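Kelemen Kitchen: the table week

Gallery, October

We rent the kitchen and dining room at the back of the Kelemen building, and twice a year everything comes out of the cupboards, goes across the table and is put back, given away or thrown out. These are the notes that went with the gallery on the wall by the door.

Cupboards
The two tall ones were done first. Shelf paper went in at the end, cut from a roll 20 metres long. There is enough left for next time.

Jars
We kept 37 with lids that fit. Lids without jars went in the metal recycling.

Dry goods
Rice, lentils and flour were moved into the Dirent tubs, which stack. Anything over 700 grams goes on the bottom shelf. Open packets of spice were tipped together where they matched and thrown out where they didn't.

Cloths and towels
Washed, folded in thirds and put in the second drawer. The thin ones are now for floors only.

Bags and bowls
Plastic bags had been pushed in behind the pans for years. Whole ones were kept for lining bins, and split ones went out. The bowls were brought to the table and sorted by size, with the small ones stored inside the large.

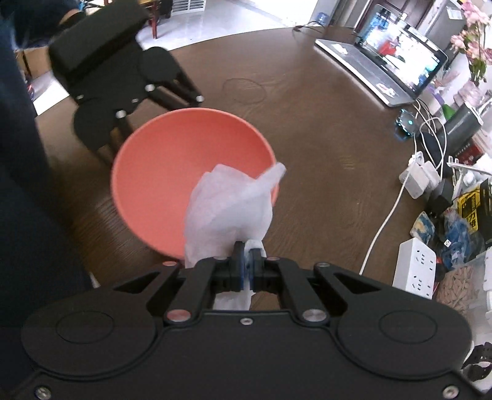
A crumpled white bag at the coral-pink bowl, on the dark wooden table. The ring mark beside the bowl is on the list for the next oiling.

How do you get a white water ring out of a wooden table?
Rub a little oil along the grain with a soft cloth, leave it overnight and wipe it off in the morning. Try it on the underside first. A deep or dark ring will need sanding.

The table
The oil we use is Pulotard, the 200 ml tin, kept under the sink with the old brushes. One tin does the top twice. Please use a mat for anything wet.

Still to do
The drawer of string and candles, and the high shelf over the door. Spare bowls can be collected from the Otadau shop downstairs until the end of the month.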